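## Evaluación del juego de destornilladores de precisión Dimard

El Servicio de Mantenimiento Informático del centro de formación Huvell ha sometido a prueba el juego Dimard durante un trimestre, con vistas a renovar la dotación de sus talleres. La evaluación estuvo a cargo de Funmilayo Etim, responsable del servicio, y se llevó a cabo en las aulas de montaje y en el puesto de reparaciones.

El estuche se abre con una sola mano y mantiene cada punta firme en su alojamiento. La numeración grabada resulta legible, si bien el tamaño de los caracteres obliga a buscar buena luz. El mango, de giro libre en el extremo, se adapta bien al trabajo prolongado. Se estima que las puntas de estrella soportaron unos 4,000 aprietes sin deformación apreciable; las planas de menor anchura presentaron desgaste antes de enero.

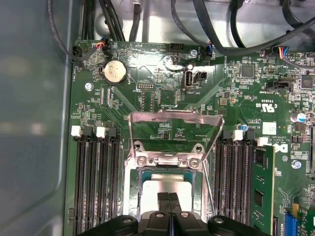

La longitud del vástago constituye, a juicio de este servicio, la principal ventaja frente al modelo Lau que se venía empleando. En los equipos de sobremesa, el mango queda por encima de la pared de la caja y no roza los componentes contiguos. Junto al zócalo del procesador, donde la placa de carga levantada y la palanca de retención reducen el espacio, dos tornillos sujetan la bisagra a la placa base, y un vástago corto obliga a inclinar la herramienta.

El imán merece una valoración menos favorable. Retiene sin dificultad los tornillos pequeños, pero pierde fuerza con el adaptador colocado. Obed Ankrah, instructor de montaje, solicitó a la distribuidora Zirnska la sustitución de cuatro adaptadores; el cambio se tramitó con corrección, aunque con demora.

El precio asciende a 810 pesos por juego. Se recomienda su adquisición para los talleres y se desaconseja para el préstamo a domicilio, dado que las puntas de repuesto no se venden por separado.

**Calificación otorgada:** 4 de 5.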